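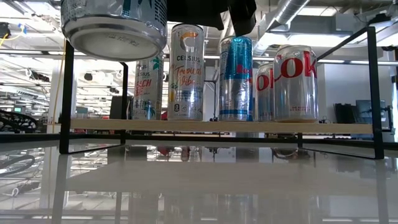 SPEAKER NOTES / FAULT REVIEWS

Grip loss on the can rack cell: what the log said and what the gripper did
Speaker: Matvii Maksymiv, Rerkow
Slot: 20 minutes plus questions

Slide 1. Title

Leave the slide up while people sit down. Say which cell this is: the Rerkow can rack cell, one arm, two-finger gripper, fixed camera, black metal rack with a wooden front shelf. Standard drink cans, several shapes. On the slide the gripper is holding a can upside down over the rack, with the bottom of the can facing out. Tell them to keep the angle of that can in mind for slide 5.

Slide 2. The event

July, second shift. The cell was running an unattended block of 1000 picks. At cycle 2815 on the lifetime counter the arm lifted a full can, began the wrist rotation, and lost it. The can hit the tabletop, split at the seam, and sprayed the base of the arm. The arm carried on. It completed the place motion with nothing in the fingers, reported success, and went back for the next can.

Pause here. The drop is the small fault. The success report is the one this talk is about.

No one was inside the marked area. The cell has a light curtain on the operator side only, and the can rolled out under it. Sandra Pilkington found it when she came back to change the rack over, and she pressed the stop. The arm had been moving over a wet surface for the whole of that time.

Slide 3. How the gripper decides it has something

Two conditions, both required:
Finger gap above the closed-empty threshold.
Motor current above the hold threshold at the end of the close.

Both are sampled once, at the end of the close. After that the state "holding" is latched until the controller commands an open. Read that sentence twice. The flag is never cleared by anything the fingers measure during transport.

Expect someone to ask why. The original program moved cartons over a short distance with no rotation. The latch was added to suppress false drops caused by current noise during acceleration. It was copied to this cell with the rest of the program.

Slide 4. Log extract

Walk through the three traces slowly.
Gap: steady, then a step down to fully closed during wrist rotation.
Current: spike at the same sample, then back to idle.
Holding flag: flat at 1 from close to open.

The data was there. We were recording it and not reading it.

Slide 5. Why the can slipped

The slim cans and the standard cans have different diameters. The grip width preset was set from the standard can. On a slim can the fingers made contact lower on their taper, with less pad area. In a straight lift this was enough. In rotation, with a full can, the load moved off the center of the pads and the can pivoted out.

Finger pads were also worn. Van Damme measured them for us and reported that the left pad was outside its wear limit. I can't separate the two causes from one event. Don't let the audience push you into a percentage.

Slide 6. Reproduction

Lullora bench, guarded on all sides, water-filled cans. Speed at 80 percent of production. We ran slim cans with the worn pads and the old preset until we got a second loss with the same signature. It came during rotation again. The latch stayed set again. We stopped there and changed one item at a time.

If short of time, skip the bench drawing and go straight to slide 7.

Slide 7. Changes

1. Holding flag is now evaluated continuously from lift to place. Loss of gap for more than the filter time causes a protective stop.
2. Grip width is selected per can type. An unknown type is rejected before the arm moves.
3. Wrist rotation is slower while holding, with a separate limit for full cans.
4. Pads are checked at every rack change and the reading is entered by hand.
5. A toe board closes the gap under the light curtain.
6. A liquid detector in the table gutter is wired to the stop circuit.

Item 3 costs cycle time. Say so before someone else does.

Slide 8. Results to date

The lifetime counter stood at 3188 when these notes were written. One protective stop since the change, on a dented can. The arm stopped with the can still partly in the fingers. Recovery was manual.

This isn't enough running to claim a rate.

Slide 9. Open points

The Grovisley site runs the same program on two cells and still has the latch. Their update is scheduled but not installed. Until it is, those cells run attended only.

Restart after a protective stop still allows the operator to resume from the place position. It should force a return to home. Sandra has the change request.

Slide 10. Questions

Backup slides: pad drawing, filter time calculation, stop circuit diagram. The stop circuit diagram is the old revision, without the gutter detector. Mention this if you show it.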